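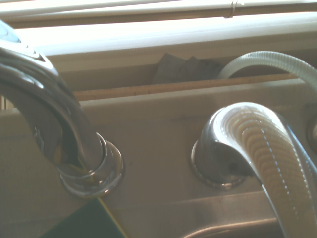 Chrome spout, beige deck.

Pellitz wants $120 for a filter pitcher that makes water "softer on the palate." I drank from it for five weeks – tap water on alternate days – and couldn't tell them apart. The leaflet cites a taste test but never says who did the tasting. I'm keeping my money.

Recent posts
Is the Kikuchi kettle worth it?
Four sleep apps, no sleep
Grarnwood candles, again

We use cookies. By reading on you accept this.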